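Soup for one, or for four, and a table that's clear by two

I have become slightly obsessed with lunch. Proper lunch, I mean, sitting down, with a bowl and a spoon and something cold to drink, even when there's paperwork waiting (there is always paperwork waiting). It started in June, when I gave up eating over the sink, and I've been collecting little tricks ever since. Some are mine, a good few came from readers, and one I pinched outright from my neighbour Neelam Sandhu, who can get a meal on and off her table in 15 minutes flat.

Start with the soup

A pale, creamy soup is the kindest thing you can make from odds and ends. Potato, leek, the heel of a cauliflower, half an onion, the tired celery at the back of the drawer, all of it works. Sweat the veg gently in butter with the lid on. Don't let it brown! A bit of colour tastes lovely but it turns the whole pan beige, and I do like it pale.

Blend it while it's hot but not boiling, and if you use a jug blender fill it only halfway and hold a folded tea towel over the lid. I learned that one the messy way and was wiping down cupboard doors until teatime.

Add the cream off the heat. For four bowls I use 100 ml, and if the soup has any lemon in it I stir a spoonful of hot soup into the cream first so it doesn't split. Green bits go in right at the end: chives, parsley, the leafy tops of the celery, snipped small with scissors straight over the bowl.

It keeps for 3 days in the fridge. Reheat gently and stir often. If it has gone thick overnight, loosen it with milk.

Warm the bowls

Fill them with hot water from the tap while the soup heats, then tip it out and dry them. China bowls hold their warmth so well, and you'll notice the difference by the time you're halfway down.

Light wood and hot bowls

A pale wooden table shows everything, bless it. Put a cork mat or a folded cloth under anything hot. If you do get a white bloom from the heat, try it quickly with a soft cloth and a low iron, no steam, a few seconds at a time, and test somewhere hidden first. Joaquín Bravo wrote in to say he has rescued two tables that way, and that his third needed sanding, so go carefully.

For crumbs, use a dry pastry brush and a saucer. It's so much better than a damp cloth, which only pushes them into the joins.

Drinks and papers on the same table

Most of us don't have a separate desk, so the forms and the food have to get along. I keep anything to be signed on the left with its pen, and the bowl over on the right where my spoon hand is. The drink goes between them, and it's always one with a screw cap. Cap back on after every sip!

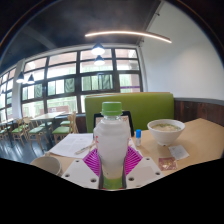 Then if an elbow goes out, you pick the bottle up off the floor and carry on, and your gas bill is still readable. Glasses and mugs I park at a far corner, well away from anything printed.

Receipts and little slips are the worst for wandering. Give them one home, a saucer or a clip, before you sit down. Rosaura Guzmán uses an old butter dish with a lid, which I think is brilliant, and she empties it on the first of the month.

Booth seats and padded backs

If you're lucky enough to have a booth in the kitchen (I'm so envious), run the narrow nozzle of the vacuum down the crack between seat and back every week or so. On wipe-clean covers, warm water with a drop of washing-up liquid is plenty, followed by a second cloth with plain water. On fabric, blot soup from the outside edge inwards and don't rub. The wooden rail along the top wants a dusting too, as that's where everyone rests their hands.

Clearing up

Rinse soup bowls in cold water first if there's cream in them, then wash them hot. Leave the drinks caps off to dry overnight if you're reusing the bottles. And wipe the pen! Mine is nearly always sticky.

Next time I'll be doing bread that's gone hard, so do send me your favourites.

Recent tips
Getting candle wax out of a tablecloth
Gyula Kiss on sharpening kitchen scissors
Five jobs for an old pastry brush
Descaling a kettle without the smell

Join 1,206 readers who get our kitchen tips by email. Enter your address to sign up. You can unsubscribe whenever you like.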